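Folding Clothes on the Bed: Frequently Asked Questions

This page collects the questions we get most about folding on a bed, long-sleeved tops in particular. Most advice on the subject comes from people selling shelf dividers or folding boards. We have tried a fair amount of it at home, and a lot of it doesn't survive one ordinary load of laundry. Where we think a tip is mostly for show, we say so.

Do I need a table? Everyone says a bed is too soft.

Everyone who says so seems to own a very large table. A bed is fine for shirts, sweaters, thermals and anything else you'd fold in thirds. The complaint about softness has some truth to it with stiff things like dress shirts, where you want to press a crease with your hand and the mattress gives way. For knits there is no crease to press.

What matters more is what is on the bed. A lumpy comforter is a nuisance. A flat quilt or a thin blanket pulled tight is as good a surface as most people need.

Should I strip the bed or clear it first?

Clear the middle. You can leave the rest. We have read instructions that have you remove every pillow and throw, lay down a clean sheet, and only then begin, and we doubt the people who wrote them do it twice. A top with its arms out takes up more width than you'd think, and once you have that much space the other half of the bed can stay as it is. 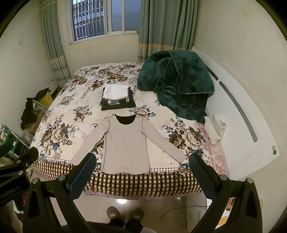 Toft wrote in to disagree with us on the sleeves. Spreading them out is a waste of time on a thin top, according to Toft, who folds the whole thing in half down the middle with the arms together and then rolls it, and claims never to have opened a drawer and found a wrinkle worth worrying about. We tried it. It is quicker. The neckline came out twisted on 2 of the 6 tops we did, and a rolled top won't sit in a stack, so it depends on whether you store things standing up or lying down. If you keep your shirts in a basket or a deep drawer, Toft may well be right.

Face up or face down?

Face down is the usual answer, and it gives you a shirt with the front showing when you finish. Face up works too, and then you flip it at the end. The difference is one motion. Some guides treat this as the secret of the whole business, and we can't see why.

With a scoop neck it is worth knowing which side you have up before you start. The back of the collar sits higher than the front, so if you can see the inside of the back, you're looking at the front.

Which way should the hem point?

Toward you. Smoothing goes from the neck down, and it's easier to pull fabric toward your body than push it away. It also puts the finished pile beyond the neck, where your elbows won't knock it over. This is one of the few bits of standard advice we follow every time.

How do I deal with long sleeves?

1. Lay the top flat with the sleeves out and down at an angle.
2. Smooth the body from shoulders to hem. Don't bother with the sleeves yet.
3. Fold one side in, a little past the shoulder seam.
4. Lay that sleeve straight down along the folded side. If it runs past the hem, turn the cuff back up.
5. Do the other side.
6. Bring the hem up to the middle, then fold again to the neck.

The part people get wrong is step 4. They lay the sleeve straight across the body, where it makes a thick ridge at chest height, and then they blame the stack for leaning.

Do the seams help?

On tops where the side and shoulder seams are a darker color than the fabric, yes, a little. You can see at once whether the body is straight. If one side seam shows and the other has rolled underneath, tug the hem until they match. On a plain top with hidden seams you're guessing, and the guess is usually good enough.

Can I fold two tops together as one?

You can, and people who layer in winter often do: a dark undershirt inside a thermal, say, folded as a set. It saves a minute in the morning. Our doubts are about washing. Once one layer has been worn and the other hasn't, the set is broken, and you are back to two separate tops. For travel it makes more sense, provided both are thin.

How high can a stack go?

We were told 27 by a reader with very thin T-shirts and, we suspect, a wall to lean them against. For mixed clothes on a mattress, stop at 5 or 6 and start another. A mattress dips when you lean on it, and a tall pile leans with it.

Wider, heavier things go on the bottom. If you have sweatpants or a hooded top, fold those first and build on them. Smaller, lighter pieces go on top.

Should I sort by color?

Only if it helps you find things. We have heard that color order "trains the eye," and have no idea what that means. There is one practical point: if most of what you wear is black, put a lighter piece between the shirts and the pants. You can see where one group stops without lifting anything.

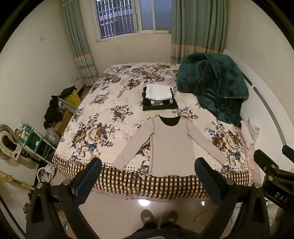 Top laid out with the hem toward the near side of the bed, folded pile behind the neckline.

My bedding has a busy pattern and I lose track of the edges. Any fix?

This came up often enough that we gave it its own entry. A pale top on a flowered quilt is harder to read than the same top on a plain one, mostly at the cuffs. Two things help. Use a border, if your quilt has one, as a straight line to set the hem against. And run a hand around the outline once before the first fold -- you'll feel a doubled-over cuff that you didn't see.

Buying plain bedding for the purpose, which one magazine told its readers to do, strikes us as going a bit far.

What about the fleece or plush blanket? Fold it too?

At the end, and only if it is going away. Plush does not fold flat. It springs back, and a folded one takes up nearly the same room as one pushed up toward the headboard. If it gets used every night, leave it in its heap. If it is going into a closet, fold it in half lengthwise twice and roll it from one short end.

One warning: dark plush sheds when it's new. Keep it away from white towels and light shirts until it has been through a few washes.

Where should towels go while I'm folding?

At the side of the bed, away from the clothes. They are thick and quick to fold, so they can be done first and moved out of the way or done last when you're tired. People have strong opinions about thirds versus halves. Measure your shelf and fold to fit it.

I hang half my clothes over a chair. Is that so terrible?

No. Things that have been worn once and will be worn again have to go somewhere, and putting them back in the pile with the clean ones is worse. A rack or the back of a chair lets them air. The trouble starts when clean clothes land there as well and you can't tell which is which. Pick one use for it.

If the chair or rack stands near a heater, leave a gap between the two. No fabric should touch a heater or cover it, even for an hour.

Are folding boards worth the money?

We borrowed two, a Clestano and a Dastton. Both make a tidy square. Both are also another large flat object to keep somewhere, and neither did much for long sleeves, which still have to be turned in by hand. A person folding for a shop might feel differently. For a household doing a couple of loads a week, we'd skip it.

The Uvolex method says every item should stand up on its own. Does it?

Some do. Thick cotton stands. Thin stretchy knits fall over as soon as you let go, and we have watched the demonstration video several times trying to see what holds theirs up. Packed side by side in a drawer they support each other, so the test on a tabletop doesn't tell you much about your drawer anyway.

How long should a load take?

Longer than the people with timers say. We stopped timing it. If you're folding while something is on the radio, it gets done.

Can I leave the stack on the bed until later?

Until bedtime, and then it ends up on the floor. Put it away, or at least move it to the top of the dresser. We added this entry in April and have had more mail about it than any other, most of it from people telling us the floor is fine.

Last updated: 2019-03-12

Related questions
Why do my T-shirts twist at the side seam?
Storing winter layers in a small bedroom
Fitted sheets: is there a right way?
Drying heavy blankets indoors
Drawer or shelf for sweaters?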